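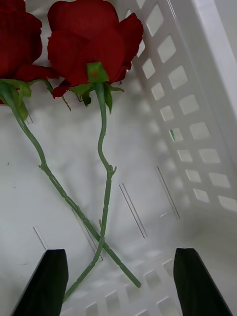

Wrist view, two roses in the basket, stems crossed

From: Precious Masilela
To: stomamov-demos
Date: 12/08/2022
Subject: Re: crossed stems, keep or drop?

Ajith Arumugam wrote:
> I've been through the first batch of flower episodes. Quite a few start
> with the stems lying over each other. Do we want those, or should we
> straighten the flowers before each recording? The April set was all
> single stems and it trained without trouble.
> Also, does a grasp that picks up both count as a failure?

Please keep them. The April policy is fine on a single stem and poor at anything else, and I'd like the new set to cover that. Don't straighten the flowers between episodes. Tip them in and start from however they land.

On the second question, mark it "double" and leave the success field blank. Refilwe will decide what to do with those when she builds the split. We have 84 of them so far out of 1843 episodes, so dropping them later costs us very little.

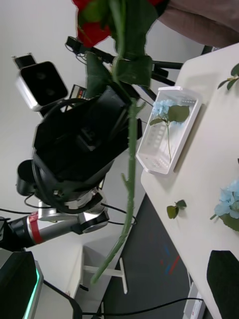
Rose by the gripper, hydrangea sprig in the tray

A few other points for whoever is operating next:

Log the flower type for every episode. The roses and the blue hydrangeas go under the same task name, but we need to be able to filter on them.

Vary where you grasp along the stem. In the last 22 episodes I checked, nearly all the grasps were close to the cut end, and the model will copy that.

If you stop halfway through an episode, delete it. Florêncio found 2 in the upload that end with the arm standing still, and the checker let both through.

Ajith, could you add the "double" tag to the Rikel form? It only has pass and fail at the moment.

Precious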